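Investigation of a Gripper Release Fault in a Mobile Pick-and-Place Arm

Student Project Report, Ciststead Institute of Technology, June 2023

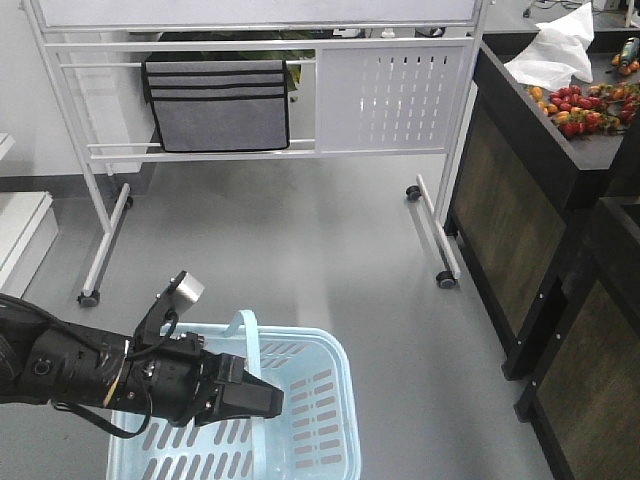
Figure 1. The arm and gripper at the basket, with the whiteboard stand and counters beyond.

Prepared by Fiona Halliday for the Bilico project group

Summary

The Bilico project set out to have a single arm collect light objects from a counter and place them in a basket on the floor. During testing in March the gripper opened without a command while the arm was traveling, and the object it was holding was dropped. The same fault appeared again on later runs. This report describes the fault, the steps taken to find its cause, the changes made to the arm and its software, and the safety measures now in force in the Timen laboratory. The fault was traced to a brief loss of power in the gripper supply cable when the forearm passed through part of its range. A second weakness, in the way the control program handled a restart of the gripper, turned a short electrical problem into a dropped object.

1. Background

The task chosen for the project was a simple household one. The arm picks up an item, carries it over the edge of the counter, lowers it toward a basket and lets go. The test items were artificial fruit and small plastic bottles, chosen for their low weight and because they could be dropped without harm. The floor basket was selected over a bin with solid sides so that the group could see from a distance whether an item had landed inside.

The gripper has two parallel fingers and receives both power and commands through cables that run along the outside of the arm. A small camera module is mounted on a bracket near the wrist. The control program was written by students in the Seixas teaching group in an earlier year and was taken over with few changes. It divides each run into stages (approach, grasp, lift, travel, lower, release) and writes an entry to a log file at the start and end of each one.

2. Description of the Fault

The first event took place during the travel stage. The arm had lifted a plastic bottle and was moving away from the counter when the fingers opened to their full width. The bottle fell to the floor outside the basket. The arm did not stop. It completed the travel stage, lowered the open gripper over the basket, carried out the release stage and reported the run as a success.

The group considered the second part of this behavior more serious than the first. A dropped bottle is a nuisance. A machine that continues to move after losing its load, and then records that nothing went wrong, cannot be trusted near people or with heavier objects. All testing with a person inside the marked area was suspended that day and was not resumed until the work in this report had been completed.

A review of the stored logs showed that the event was not new. Out of 600 earlier runs, 40 contained a gap in the gripper position readings during travel. None of them had been marked as a failure. In many of these runs the item may still have reached the basket, but there was no way to confirm this from the records that had been kept.

3. Investigation

3.1 Grip force

The first explanation considered was that the gripper was not holding firmly enough. The force setting was raised in two steps and the test repeated. The fault continued at the same points in the motion, and the fingers were seen to open fully, which would not be expected from an item slipping. This explanation was set aside.

3.2 Control program

The group next checked whether the program was sending an open command too early. Every command sent to the gripper was recorded over 50 runs. No open command was found before the release stage. However, the recording did show that the gripper had sent its start-up message in the middle of travel on three of those runs. This message is sent only when the gripper is powered on.

3.3 Power supply

The start-up message pointed to a loss of power. A meter was connected to the supply line at the wrist and the arm was moved slowly by hand through its range. With the forearm extended low over the basket, the reading was steady. With the forearm rotated and raised toward the counter, the reading fell to zero for a moment and then returned. The cable was then removed from the arm. The outer cover was intact, but one conductor had broken inside it close to the elbow, at a point where the cable had been fastened too tightly to move with the joint. The broken ends touched in most positions and separated when the cable was bent.

3.4 Restart behavior

On losing and regaining power, the gripper runs a start-up routine that opens the fingers completely. The control program had no instruction for receiving the start-up message outside the first stage of a run and therefore ignored it. As the release stage was marked complete whenever the fingers were open, the run was counted as successful even though the item was already on the floor.

4. Corrective Work

The damaged cable was replaced with a more flexible type. A free loop was left at each joint, and the fastening at the elbow was moved back along the arm so that it no longer holds the cable at the bend. The cable is now inspected at the start of each day of testing and the result is written in the laboratory log.

Three changes were made to the program. A start-up message received after the first stage now stops the arm at once and requires a person to restart it. The finger position is checked throughout lift and travel, and an unexpected reading also stops the arm. Finally, the release stage can be marked complete only if the fingers were still holding an item when the stage began.

The automatic opening on power-up could not be turned off in the gripper settings available to the group. It remains a known hazard. For this reason the arm may not be used with glass, sharp or heavy items.

5. Results After Repair

The repaired arm was operated for 2,020 transfers. No gripper restart was recorded. The arm stopped itself on nine occasions, and in each case the log showed that the item had been gripped near its edge and had slipped. Under the old program these runs would have been reported as successes.

The stop function was also tested on purpose by disconnecting the gripper supply during travel. The arm stopped each time — although it did so more abruptly than the group would like, and a slower stop is being considered.

6. Safety Measures Now in Force

No person may reach into or over the basket while the arm has power.
The area between the counters and the basket is to be kept clear during a run, and dropped items are collected only after the arm has been stopped.
One student is to remain at the emergency stop for the full length of every run and is to have no other duty.
Any unexpected gripper movement is to be reported in the laboratory log on the same day, whether or not an item was dropped.

7. Limits of the Work and Open Questions

The meter used in Section 3.3 could not record readings, so the length of the power loss is not known. It is also not known when the conductor first broke. The earliest gap in the logs falls shortly after the arm was taken apart for cleaning, and the elbow fastening may have been tightened then, but the log for that period has no entry on the subject.

The group recommends that a second power line be fitted to the gripper before any further project uses this arm. The wrist camera could also be used to confirm that an item is present at the moment of release. A first version of this check has been written but has not been tested on the arm, and it is stored with the project files under the heading Bilico, release check.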